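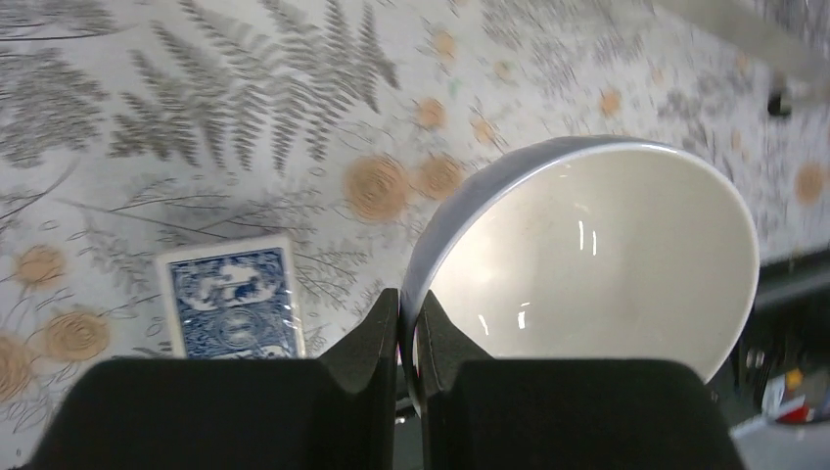
*Slide 1: round ceramic bowl, off-white or cream interior.*

**Opening, 3 min**

Title slide stays up while people sit down. Subject is the Raltstead–Wumbei cooperation agreement: what it commits each side to, and what has been delivered. Thank Adjoa Aidoo for chairing.

State scope early. The talk covers the agreement text and the September review. It does not cover the visa talks, which run on a separate track under a different ministry.

**Slide 2: Legal form**

- Framework agreement plus two protocols (customs, technical training).
- Framework is binding on ratification. Protocols enter into force by exchange of notes.
- Wumbei ratified first. Raltstead's assembly attached a reservation to Article 9, on dispute settlement.
- Effect of the reservation: disputes go to the joint commission and stop there. No arbitration step.

Pause. Expect a question from Uwe Lammers on whether a reservation is allowed under the final clauses. Answer: the clauses are silent. Wumbei did not object within the time limit.

**Slide 3: Joint commission**

Meets once a year, capitals alternating. Co-chairs are Settimio Rinaldi (Raltstead) and Nnamdi Ibrahim (Wumbei). Decisions by consensus. Minutes are agreed in both languages before the delegations leave, so the wording is often thin. Read the paragraph on port fees aloud, slowly.

**Slide 4: Training protocol**

- 24 places a year for customs officers at the Derkano institute.
- Host pays tuition and housing; sending state pays travel.
- Certificates recognized by both civil services. The recognition order on the Wumbei side is still in draft.

**Slide 5: Customs protocol**

Single form replaces the two national ones at the Stullevar crossing. 4000 declarations processed on the new form up to the review. Data exchange is still by spreadsheet. Do not give a date for the shared system. Adom Antwi has the technical annex if anyone wants it.

**Slide 6: Open points**

- Article 9
- Port fees
- Renewal: automatic unless either side gives notice in writing

Stop at 45 min. Questions through the chair.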